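# Chapter 26: Wrapping and Labeling Parcels

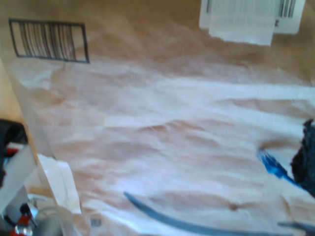

*Page last changed: May*

Brown kraft paper remains a common outer wrap for goods sent by mail or courier. It folds easily, takes a label well and can often be used again. Even so, it creases in handling, and a barcode laid across a crease may fail to scan.

This chapter covers the choice of paper, the folding of ends and corners, and the placing of labels – including what to do when a reused sheet already carries a printed code. Students will wrap parcels of up to 200 mm in height. Section 26.1, prepared by Rhea Umali, begins with measuring and cutting the sheet.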